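Plestenis says its cab alarm will keep tired drivers awake. Marianna Cieślak would like to see the workings

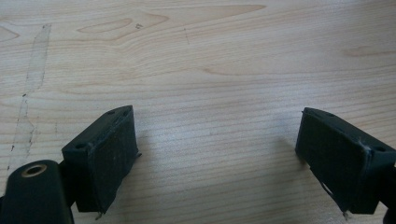
The sales pitch is simple enough. A small sensor sits above the driver's desk, watches the eyelids and sounds a buzzer when they stay shut too long. Plestenis, which makes it, wants the thing fitted to every freight locomotive on the Workolov line, and the operator, Stesa, has been running it in six of them since November. Stesa's leaflet to staff calls the trial "a step change in fatigue management".

Marianna Cieślak has read the leaflet several times. She drove freight for most of her working life and now advises drivers on rosters and rest rules, so I went to ask her what she made of it. She had the leaflet with her, folded into quarters, with biro down one margin.

"It tells you somebody has nodded off," she said. "Fine. I'd want to know that too. But it's being sold as if it stops people being tired, and a buzzer has never done that."

I put it to her that waking a driver is still better than leaving him asleep.

"Of course it is. We've had vigilance pedals for donkey's years for that reason. Ask any driver and they'll tell you they can work the pedal half asleep. So my first question was how this is better than the pedal, and there's no comparison in here at all. It gives the number of alerts. 168 alerts in the trial. Is that good? Is it terrible? Did 168 people fall asleep, or did one man with hay fever set it off all week?"

Stesa's answer, when I asked, was that the alerts were "being analysed with our technology partner". The technology partner is Plestenis. I asked whether anyone outside the two companies would see the figures and was told that a summary would be shared "at the appropriate stage".

Cieślak laughed at that, not very warmly. Her own interest is in the rosters. The Workolov run is 268 kilometres, a good part of it single track, and the booked time assumes that loops are clear when the train reaches them. She says they often aren't. A driver who signs on at two in the morning may be sitting at a red signal when he ought to be in bed.

"Put the alert times next to the roster. That's all I've asked for. If they bunch up in the ninth hour, you've got a roster problem, and you don't need a sensor to fix it. You need another driver, and that costs money every month. A box on the desk you pay for once."

Does she think that is why Stesa likes it? She wouldn't go that far. "I think they like it because it's easy to photograph," she said, and then asked me to add that there are decent people in the operations office who have been arguing for shorter turns for years.

Felista Wanyama is a little kinder to the device. She studies shift work and was asked by the drivers to look over the trial plan before it began. She told me by phone that eyelid tracking can pick up drowsiness reasonably well, provided the light is steady and the driver is facing forwards. A locomotive cab at sunrise offers neither for long.

"I asked what happens with sunglasses," she said. "The reply was that drivers would be encouraged not to wear them. On an eastbound train, at six in the morning. I wrote that down because I wanted to be sure I'd heard it."

Her other worry is what becomes of the recordings. The trial plan says they will be kept for 730 days. She could find no reason given for the length, and nothing on whether a manager may use them in a disciplinary case. Stesa told me they are "for safety purposes only". When I asked if that was written into any agreement with drivers, the spokesman said talks were continuing.

"Then it isn't written down," said Cieślak, when I passed this on.

Both women mentioned Mussa, the junction where crews used to change over before Stesa moved to through working. The mess room there has been locked ever since. Wanyama thinks reopening it, even for the night trains alone, would do more for alertness than anything bolted to a desk, though she admits she can't prove it without the data she has been refused. Cieślak doesn't feel the need to wait for proof.

"You got off, you had a cup of tea, a fresh driver took the train on. It wasn't clever. I slept in my own bed most nights."

I asked if there was any result from the trial that would change her mind. She thought about it for longer than I expected.

"If they published the lot, with the hours, and it showed alerts were spread evenly and hardly anyone was dropping off, I'd say good, I was wrong, the rosters are better than I thought. I'd still want to know why they needed the box." She unfolded the leaflet again and looked for a line she had marked. It says drivers have "responded positively". She has been trying to find out which drivers were asked, and has written to Stesa twice. She is still waiting for a reply to the first letter.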